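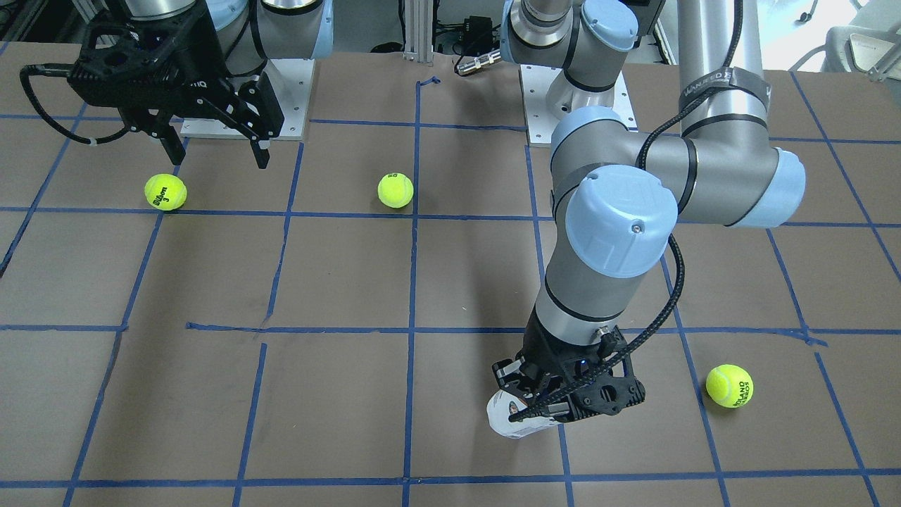 The Grid at Tamstead
August 2022
By the Staff Writer

The Tamstead Institute wished it to be recorded that the method was sound. Brown paper was laid on the table, blue tape was laid on the paper, and each cell was given a number that appeared only in the log. Two arms shared the surface. They were to pick up and set down light objects, a paper cup or a tennis ball, for 3000 trials, and neither was to be told where the other would reach.

In June the arms collided 69 times. The Institute changed nothing in the program, as the protocol required. In the second month they collided 4 times.

The reviewer from Tondness asked what had been learned. The author of the report replied that each arm had begun to wait before it entered a cell its partner had used. The wait was always 36 milliseconds. No line of code called for it.

The reviewer asked that one arm be switched off and the trials repeated. This was done. The remaining arm worked alone through the night, and at the edge of each cell it waited as before.

The report was accepted with minor changes. The word "courtesy" was removed from the title and left in the appendix, where the reviewer had not marked it.

Recent fiction
The Camacho Survey
Letters to Gultilus
A Room in Tondness

Last updated August 2022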